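Fanni Illés
Wildlife Management, project report
4/24/19

## 1. Purpose

The project compared two methods of estimating deer harvest in the Jillach management unit: the mandatory check station on the Pirnel road and the mail survey sent to permit holders after the season closed. The unit issues 400 antlerless permits per season. Managers set the next season's number from the harvest estimate, so a biased estimate carries over into the quota.

## 2. Data

Check station records were supplied on paper and typed into a spreadsheet. Each record gives permit number, date, sex, age class by tooth wear, and dressed weight. Mail survey replies were received from 246 permit holders. The survey asked whether the permit was used, how many days were hunted, and whether a deer was taken.

The two sources were matched by permit number. Records with an unreadable number were checked a second time against the original sheet - 2 of them could not be resolved and were dropped.

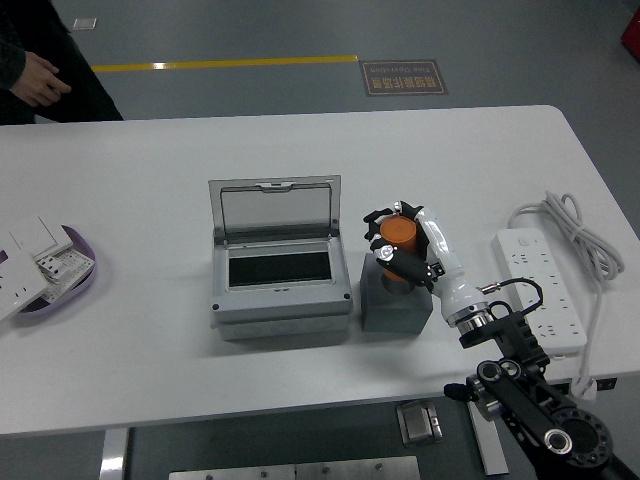 ## 3. Method

Harvest from the survey was first calculated as the success rate among replies, multiplied by permits issued. This assumes that hunters who did not reply had the same success as those who did. The assumption is weak. Successful hunters are often more willing to return a form, which pushes the estimate up.

The matched data allow a partial check. For each permit holder who did not reply, the check station file shows whether a deer was registered. Unregistered deer remain invisible in this group.

## 4. Results

Of the permit holders who replied, 89 reported a deer. Straight expansion to all permits gives a harvest of 145 (rounded). The station file contained fewer deer than this, and the gap was widest in the Skoler drainage, where the drive to the station is longest.

Age class could be compared only for station deer. Fawns were a small part of the sample. Hunters may pass up fawns early in the season, so the age ratio should not be read as the age ratio of the herd.

## 5. Sources of error

- Some survey replies gave no hunting unit. They were assigned by permit, although a few hunters may have crossed the boundary at Ekström Creek.
- Tooth wear was judged by different staff on different days.
- Dressed weight was taken with and without the heart and liver. The sheets do not always say which, and weights were left out of the analysis.

## 6. Recommendations

The survey should be kept, with one reminder mailed in May to permit holders who have not replied. A self-registration box at the Skoler trailhead would shorten the trip for hunters in that drainage. The form needs a required field for the unit hunted and a checkbox for organs removed before weighing.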